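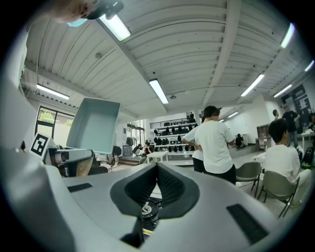 August, 11:20 p.m.

Home from Kurkthorpe with sore hips and a bruise on my left shin. We lost to Furnell by 36. They had the better jammers and we gave away too many track cuts in the second half, two of them mine. Thijs Segers skated his first full bout as head ref and kept it moving.

The door count was 470, up on last time. Hall rental is still 600, so we cleared a little after paying the medics.

Changed my front wheels at halftime, should have done it before. Practice at 3 tomorrow. Need new toe stops and tape.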